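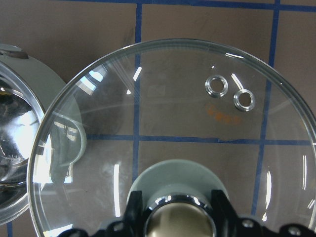
Home Products Bench cells Spares Service Contact

Henda bench cell for lamp and lens work

September 20, 2022
Posted by the Wuller bench products desk

The Henda is a single-arm bench cell for workshops that take lamps apart, clean them, fit new glass and put them back together. It handles round lenses, reflector bowls and lamp housings, and it works next to a person at an ordinary bench. We build it to order at Brorkari, and it is supplied with the arm, a two-finger gripper, a small camera at the wrist, the control box and a bench kit.

Most of our buyers are small. They repair signal lamps, work lights or theatre fittings, they have a handful of people at the benches, and they have never had a robot in the building before. This page is written with them in mind. If you already run arms and only want the technical sheet, ask the desk and we will send it.

What it does

The cell picks up a part, turns it, holds it at a set angle and puts it down again where you have told it to. In lamp work that covers a good share of the day. Glass has to be lifted out of its seat and laid flat. The housing has to be held still while somebody looks at the wiring. The new lens has to go back in square, without a finger mark on the inside face.

The cell does not do wiring. It does not judge whether a reflector is good enough to go back out, and it should not be asked to. Those jobs stay with the person at the bench.

Clear glass

Clear glass is the hard part of lamp work for any camera. The bench shows straight through it, and what the camera does see is often a reflection of the windows or the ceiling lights. Polished reflectors cause the same sort of trouble. Earlier cells of ours would go for a bright patch in the middle of a lens and miss the rim by a good margin.

The Henda looks for the rim and checks it from more than one position before the fingers close. It also uses the marked bench. During set-up you lay coloured tape on the work surface in a grid, and where a tape line shows a small kink the cell takes it as a sign that glass is lying over it. Any plain matt surface will do under the tape. Keep the tape flat and replace it when the edges lift.

If the cell is not sure, it stops and shows an amber light. It then waits for someone to move the part or point out the rim on the screen. In the first weeks this happens a lot. It settles down as the people using it learn where to put things.

What changes for the people at the bench

We ask every buyer to read this section before ordering, and to let the bench staff read it too.

The first change is lifting. Large lenses are awkward more than heavy, and people who fit them all day get sore wrists and thumbs. The cell takes over the holding. The person's hands are free for the seal, the screws and the cleaning.

The second change is pace. The arm is slower than a skilled fitter on any one part. It keeps going at the same speed, though, and some people find that restful and some find it a nuisance. The Kazlauskienė lamp workshop put 1814 lenses through its Henda in March. Their fitters told us they would not want to go back to holding the glass by hand, but that the cell had to be switched to manual whenever an odd lamp came in. We have made that switch easier to reach.

The third change is who does what. Someone has to look after the cell: wipe the camera, check the finger pads, relay the tape, and add new parts to the list. It takes a short while at the start of each shift. Put it on the rota as work. In places where it was left to whoever had a spare moment, the pads wore through and the cell got the blame.

Noise is low. You can talk over it, and a radio at normal volume is fine.

We are sometimes asked whether a cell means fewer jobs. We can't answer that for your workshop. The cell needs a person beside it to load, check and finish, and we do not sell it as a way to run a bench with nobody there. Talk to your people about it before it arrives – they will have seen the delivery note anyway.

Setting up

The arm bolts to the bench top. Leave 300 mm clear behind it for the cables. Good even light helps, and a blind on a sunny window helps more.

Training is two days on your site. We would like the same people there for both. The first day is spent on moving the arm by hand, teaching pick-up points and stopping it safely. On the second day we use your own lamps, so have some ready, including a few that are scratched or dirty. A cell taught only on clean new glass will stop at the first old one.

Do not teach the cell to pick up cracked or chipped lenses. Take them out of the tray by hand, with gloves on.

Sizes and parts

Largest lens, standard fingers: 249 mm across
Largest lens, long fingers: 254 mm across
Clear space behind arm: 300 mm
Gripper: two fingers, black, with replaceable pads
Camera: at the wrist, fixed
Tape for bench grid: one roll supplied, blue

The long fingers are an extra. They gain very little in size and are meant for deep housings, where the standard pair would touch the side before reaching the rim. If all your lamps are shallow, don't buy them.

Pads are sold in packs and are the only part most workshops reorder. Use the soft grade for glass and the firm grade for metal housings. Mixing the two on one gripper makes parts twist as they are lifted.

Safety

The arm slows when it touches something it did not expect, and stops if the push continues. It will still pinch a hand that is between the fingers and a housing. The stop button goes on the side where the operator stands, and a second one can be fitted for left-handed staff at no charge. Your own risk check has to cover the glass as well as the arm.

Ordering

Tell us the lamps you work on and the largest and smallest lens. Send two sample lamps if you can – we try them on the cell at Brorkari and return them with a note of what it managed and what it didn't. Cells are built after that, and the service contract starts on the day training ends.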